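3.2 Collecting the demonstrations

We gave ourselves most of May for this, and we needed it. Leonie and I took turns with the hand-held grippers in the meeting room, and by the end we had 1,160 demonstrations – far more than our club had ever managed before.

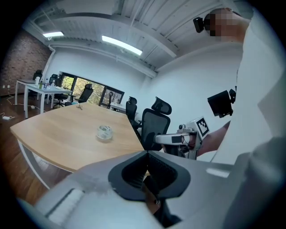

Figure 3. A jar task in the meeting room.

I threw out 224 of them afterwards, mostly my own (I rush when I'm tired!). Gorazd then checked the rest against our task sheet and passed them on for training.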